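October, bench notes, glaze test continued

Batch 6 of the Clivstead white. I had told everyone that batch 5 would be the last one, so the numbering is already a small embarrassment.

Mixed 1000 g dry, same recipe as last time except for the silica, which I brought up a little to see if the crazing would calm down. Sieved twice. The first pass left a spoonful of gray crumbs on the mesh that looked a lot like what was left in the bucket from batch 4, and I am choosing to believe I washed that bucket. Water added by eye until it coated a finger the way heavy cream does. Yes, I know we own a hydrometer. It lives in the drawer with the broken one and I can't tell them apart.

Tiles: 23 of them, all from the Nonbridge stoneware, bisqued last month. Dipped for a slow three count, second dip on the top half only. Numbered on the back in iron oxide wash, in my handwriting, so whoever reads them later should budget some time.

Kiln went on a bit before 8 in the morning. Slow to start, then the usual program. I left the top peep open too long and the room smelled like a hot penny until lunch.

Results so far, from the cooled tiles on the upper shelf:

Single dip is thin and a bit mean, bluish over the throwing lines. Double dip is what I wanted in September: satin, soft at the edges, breaks to a warm tan where it goes over a ridge. Crazing is down but still there. I held one to my ear while it cooled and heard it ping, which is a lovely sound if you are not the person trying to stop it.

Pinholes on the tiles nearest the door. Could be the bisque, could be the draft, could be that I loaded those last and was hungry. 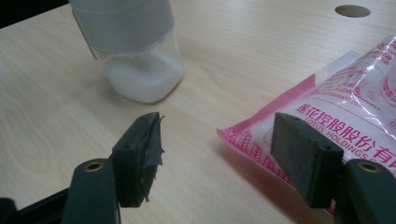 Loubna Shawky read the above over my shoulder and wrote in the margin that more silica was only ever going to get me halfway, that the trouble is all the sodium in the frit, and that I should swap a third of it for something with lower expansion before I waste another bag. She also wrote "hydrometer" and underlined it.

Fair on both counts. I had been putting off touching the frit, seeing as the Liao frit is what gives the surface I like, and every time I change it the satin goes to bathroom sink. But a third is not all of it. Will try the Vesivel one for that part and leave everything else alone, including the silica, which is hard for me.

For batch 7:
- frit swap as above, small test only, no heroics
- wash the bucket, with a witness
- same clay, same dip count
- keep tiles away from the door
- tea stain test on the crazed ones, overnight, in the mug with no handle

Lower shelf still too hot to unload. Lid stays shut until 33 on the pyrometer, or until I lose patience.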